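Skusum pulls block-sorting update after arms kept stopping short

Posted 6/30/18

If you've been following the Skusum arms on here you'll know I'm a bit of a fan, so it pains me to write this one up. The people at Multmont have withdrawn the update they put out for the block-sorting routine, and anyone who installed it is being asked to go back to the January version until further notice.

The trouble is all to do with height. After the update the arm works out where the tabletop is, gets it slightly wrong, and then carries on as if nothing's the matter. Sometimes it closes its fingers in mid-air above a block and trundles off to the drop point with nothing in its grip. That's annoying but harmless. The other way round is the one that got the update pulled - the arm thinks the table is lower than it really is and tries to push straight through it.

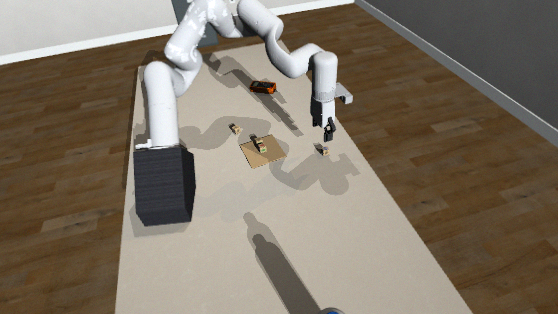 I had a long phone call with Aishwarya Venkataraman at Multmont on Thursday and she was very open about the whole thing (more open than I'd have been, frankly!). They went back through 267 runs of the sorting job and found 13 where the arm had pressed down on the table harder than it should. In seven of those the safety stop cut in late. Nothing got broken and no one was hurt, but a late stop is a late stop, and if you'd had your hand in there moving a block you'd have known all about it.

What seems to set it off is switching between jobs without homing the arm first. The old version made you home it every time, which everybody moaned about, me included, because it takes ages and you end up standing there like a lemon. So the update let you skip it. The arm then hangs on to the table height from the previous job, and if anything has shifted since then, even by a few millimetres, off it goes with the wrong number in its head.

I asked whether it could be the gripper, as there was a similar fuss over the Harer fingers last year, and she said they'd swapped those early on and got just the same fault. It's purely in the software, so there's nothing to send back and nothing to unscrew.
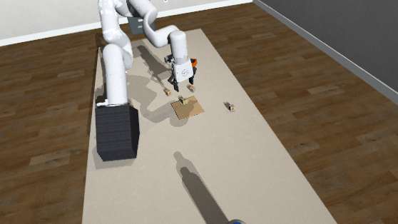 Verna Benavides wrote in to say that she had seen it happen twice before the notice went out and had blamed herself both times. She reckoned she'd typed the table height in wrong, retyped it, and the next run was fine, so she thought no more about it. Her view is that the arm ought to refuse to start at all if it hasn't been homed, moaning or no moaning, and that the warning light on its own is no use to anyone who's looking at the blocks.

I'm with her on that. I put the same point to Multmont and they say the next version will bring back homing between jobs, but a quicker sort, and it'll check the table height with a gentle touch before the first pick. There's no date yet. They want four clean weeks of testing before it goes anywhere near customers, and after this I'd be happy to let them have eight.

In the meantime, if you're on the update, stop using the sorting routine, roll back, and home the arm before you do anything else. The Rodrigues controller keeps the old version stored, so you don't need to download a thing - hold down the reset button while it powers up and pick the January one from the list. Mine took a couple of goes. If yours won't roll back, ring the Multmont helpline and don't bother with the web form, which had me waiting two days for a reply. 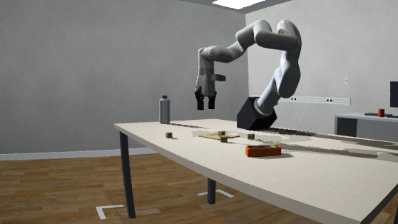 The block-sorting job, with the gripper open and clear of the table.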